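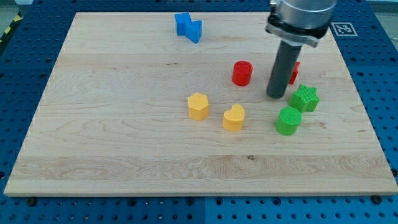
Man muss dem Roboter zuerst erlauben, falsch zu schieben, sonst lernt er nie, wo ein Körper überhaupt anfängt. Mit diesem Satz hat Amarasinghe in der ersten Besprechung unsere ganze Planung umgeworfen, und wir arbeiten bis heute danach.

Start > Forschung > Gruppe Kontakt und Bewegung > Über uns

Über uns

Die Gruppe Kontakt und Bewegung gehört zur Technischen Schule Cekimville. Wir untersuchen, wie ein Roboterarm Gegenstände auf einer Fläche verschieben kann, ohne sie zu greifen. In der Fachsprache heißt das nicht-greifende Manipulation. Im Alltag macht es jeder Mensch, der mit dem Finger eine Münze über den Tisch schiebt oder mit dem Unterarm Platz für einen Teller macht.

Unser Werkzeug ist deshalb einfach gehalten. Am Handgelenk des Arms sitzt ein grauer, runder Stab mit abgerundeter Spitze, und mit dieser Spitze wird geschoben. Die Körper auf dem Brett sind farbig und haben verschiedene Grundformen, zum Beispiel Stern, Herz, Sechseck und Zylinder. Die Form ist für uns wichtiger als die Farbe. Ein Zylinder rollt am Stab seitlich weg, wenn man ihn nicht genau in der Mitte trifft. Ein Stern dagegen dreht sich gern, und manchmal bleibt die Spitze zwischen zwei Zacken hängen. Für das Lernverfahren sind gerade solche Momente wertvoll.

Woran wir arbeiten

Das Verfahren, mit dem wir uns am meisten beschäftigen, trägt den Namen Susovska. Es besteht aus 2 Teilen. Der erste Teil sagt voraus, wohin sich ein Körper bewegt, wenn der Stab ihn an einer bestimmten Stelle berührt. Der zweite Teil wählt aus vielen möglichen Schüben denjenigen aus, der dem Ziel am nächsten kommt. Nach jedem kurzen Schub wird neu geplant. Der Roboter folgt also keinem festen Weg, er korrigiert sich laufend, und man sieht ihm dabei ein gewisses Zögern an.

Als Ziel geben wir einen gewöhnlichen Satz ein, etwa: »Schiebe den roten Zylinder neben das gelbe Herz.« Früher haben wir Koordinaten verwendet. Das war genauer, aber es hat uns wenig darüber gesagt, ob das System die Aufgabe verstanden hat. Mit Sätzen entstehen neue Schwierigkeiten. Was bedeutet »neben«? Wie weit darf ein Körper entfernt sein, damit er noch neben dem anderen steht? Über diese Frage haben wir in der Gruppe länger diskutiert als über die Architektur des Netzes.

Was wir bisher wissen

Für die letzte Auswertung im August haben wir 948 aufgezeichnete Schubfolgen zum Training benutzt. Danach haben wir das Verfahren mit 100 neuen Anweisungen geprüft, die im Training nicht vorkamen. In 74 Fällen wurde das Ziel innerhalb der erlaubten Zeit erreicht. Die meisten Fehler entstanden, wenn mehrere Körper eng beieinander standen. Der Stab fand dann keinen freien Zugang oder schob einen Nachbarn mit. Mit diesem Ergebnis sind wir zufrieden, aber nicht fertig.

Ein Versuch gilt bei uns auch dann als misslungen, wenn das Ziel zwar stimmt, aber ein unbeteiligter Körper dabei stark verschoben wurde. Andere Gruppen zählen das anders, und ein direkter Vergleich der Zahlen ist darum schwierig. Wir schreiben diese Regel in jeden Bericht, damit keine Missverständnisse entstehen.

Die Umgebung bleibt zwischen den Versuchsreihen gleich: ein helles Holzbrett, fest auf einem blauen Lochtisch, und am Tisch ein schwarz-weißer Marker für die Kalibrierung der Kamera. Die Maserung des Holzes spielt übrigens eine Rolle. Quer zur Faser gleitet ein Körper etwas anders als längs, und wir haben eine Weile gebraucht, bis wir diesen Einfluss in den Daten bemerkt haben.

Wie wir arbeiten

Unsere Gruppe ist klein. Wer bei uns eine Abschlussarbeit schreibt, steht schon in der ersten Woche am Arm und steuert ihn von Hand. Erst danach kommt das Programmieren. Wir halten diese Reihenfolge für richtig, auch wenn sie am Anfang Zeit kostet.

Mit der Werkstatt Sindska verbindet uns eine lange Zusammenarbeit. Dort werden neue Spitzen für den Stab hergestellt, weichere und härtere, die wir nacheinander erproben. Die Messungen mit den weichen Spitzen laufen noch – Ergebnisse veröffentlichen wir auf dieser Seite, sobald die Wiederholungen abgeschlossen sind.

Studierende mit Interesse an einem Praktikum können sich über das Sekretariat der Schule melden. Vorkenntnisse in Regelungstechnik sind nützlich, Geduld beim Zurückstellen der Körper ebenfalls.

2 Kommentare · 74 Mal geteilt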